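So – two weeks into the new restocking setup at Grurnico. The robot does snack cans now, shelf to table and back, and I've gone from lifting to minding.

My back's delighted! My head's a bit tired though, all that watching.

Isamu reckons we'll each look after two of them by October. Not sure how I feel about that – I like a chat while I work.

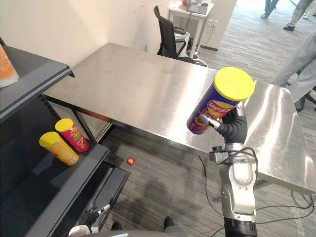

Anyway, Marcelino asked if our hours change. Merrick says no, same rota, same pay. I've asked for it in writing and I'll post when I hear.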